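Small parts, slow fingers: testing grippers on old PCs at Feltalbridge
Nov 13, 2020

Edeltraud Hollenstein keeps a list of everything a gripper can get wrong inside a desktop computer, and she is happy to read from it. "You can press too hard, you can press at an angle, you can catch a wire with the outside of a finger while you're busy looking at the inside of it," she says. "And then there are the levers. I could talk about levers all afternoon!"

She and Ferdinand Stöckli have been comparing grippers since July for Carthorpe, a Feltalbridge project on taking retired computers apart so that the good pieces can be used again. Two designs made it to the final round. One is a parallel gripper they call the Hauser, after the workshop that cut its jaws. The other is the Gikov, a linkage gripper with slimmer fingers, and it is the one they keep coming back to.

The processor socket is where the two part ways, Hollenstein explains. The jaws on the Hauser are strong and very repeatable, but they want space on both sides of whatever they are closing on, and a motherboard is stingy with space. "You've got capacitors on one side and memory slots on the other, and you're trying to get at a bit of bent wire," she says. "With the Gikov I can bring the tips right in close and still see what I'm doing."

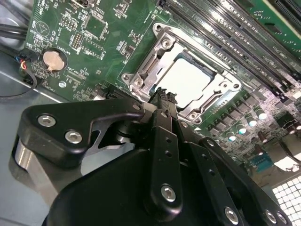
Seeing is half of it, according to Stöckli, and he would take a mediocre gripper with a good camera view over a great gripper with a bad one. They tried 4 camera positions before settling on the wrist. An overhead camera gave lovely pictures of the whole computer and almost nothing useful in the last inch – the arm kept getting in the way. From the wrist you lose part of the view to the gripper itself, but the fingertips and the target stay together, and that made the choice easy.

The shiny parts are still a headache. A processor lid can bounce back enough light to wash out its own edges, and Stöckli spent a good part of the summer fiddling with exposure. He sounds cheerful about it. "I learned more about lamps than I ever wanted to know, and I'd do it again," he says.

Then there are the numbers. Over 17 sessions the pair logged 693 attempts at small jobs such as nudging a latch or lining up over a slot. Hollenstein won't rank the grippers on the total alone, because the jobs weren't equally hard. What she likes to look at is how long each approach took. The Gikov needed around 9 seconds to settle over a memory latch, and the Hauser was slower every time the board was crowded. On big, plain parts the Hauser won easily.

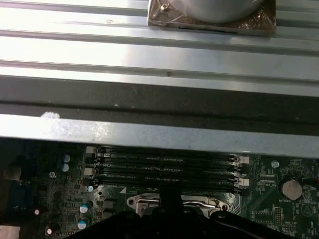
The Gikov's narrow finger near the memory slots.

Latches turned out to be her favorite test. They are small, they sit in neat columns, and a finger that is slightly too wide will touch the neighbor as well. "It's such a simple check," she says. "If you can work one latch and leave the next one alone, I trust you with the rest of the board."

Neither of them thinks the slim fingers are finished. Stöckli would like a softer tip, something with a little give, and he has sketched a version with the screws moved back so they can't snag on a cable. Hollenstein wants to redo the controller comparison first. The one they use now holds position beautifully but reacts late when a finger touches something, and she suspects that some of the misses they blamed on the fingers belong to the software.

They disagree about which job comes first, and they seem to enjoy disagreeing. For now the controller is winning, mostly because the new tips haven't been cut yet. "Give me two weeks with the force settings," Hollenstein says, "and then he can have his squishy fingers."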